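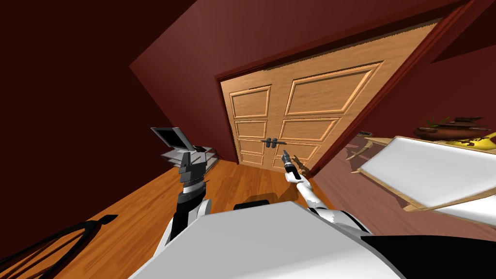

Apuntes de casa para los que corremos. Los voy juntando a ratos, sin orden, entre lavadora y lavadora.

**Zapatillas mojadas.** Papel de periódico dentro, bien apretado, y cambiarlo a las dos horas. Nunca al radiador, se despega la suela (adiós a mis Hesau). Plantillas fuera, aparte. Cordones también si hay barro.

**Camisetas técnicas.** Agua fría, poco jabón, cero suavizante. Si ya huelen: remojo con un vaso de vinagre blanco, media hora, y luego lavado normal. Del revés siempre.

**Dorsal.** Guardar los imperdibles en un bote de especias vacío. Yo los perdía todos, en la media de Salcedo tuve que pedirlos en la salida.

**La noche antes.** Todo junto al lado de la puerta: ropa, reloj cargado, geles, llave suelta (una, no el manojo entero). Si madrugas mas de la cuenta lo agradeces.

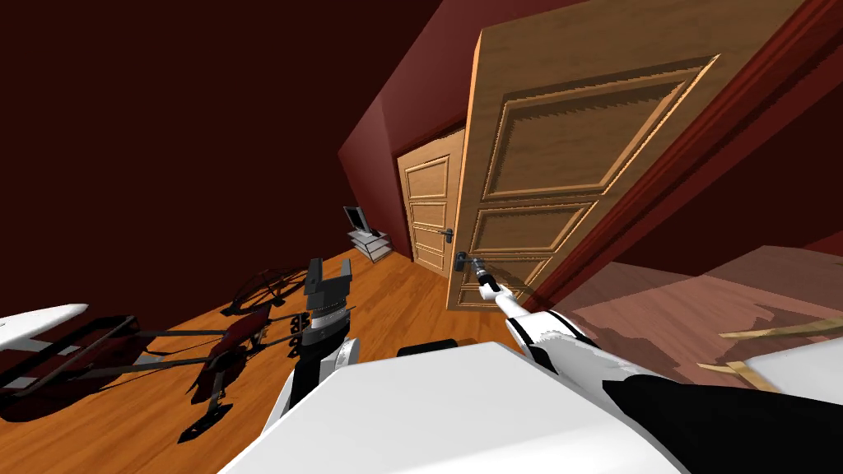

## Cocina, rápido

- Arroz para la víspera: cocerlo a mediodía, enfriarlo extendido en una bandeja, a la nevera. Por la noche sartén y listo.
- Bidones: bicarbonato, agua caliente, cepillo de biberón. Secar boca abajo y sin tapón, que si no cogen moho.
- Bebida casera: agua, zumo de limón, miel, pizca de sal. Probarla en un entreno, no el dia de la carrera.
- Botella congelada para rodar la planta del pie. Envuelta en un trapo, 9 minutos por pie me va bien.

## Rozaduras

Vaselina antes, no despues. Bote pequeño en la mochila y otro en el baño. Las manchas de vaselina en la ropa salen con lavavajillas frotado en seco, antes de meterla a la lavadora.

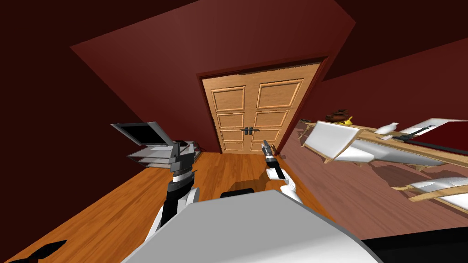 Una lectora comenta que lo del vinagre le fue fatal con unas mallas viejas, la goma se le quedó floja, y que ahora sólo usa percarbonato a 21 grados. Pues no lo he probado con mallas. En camisetas sin problema, de momento.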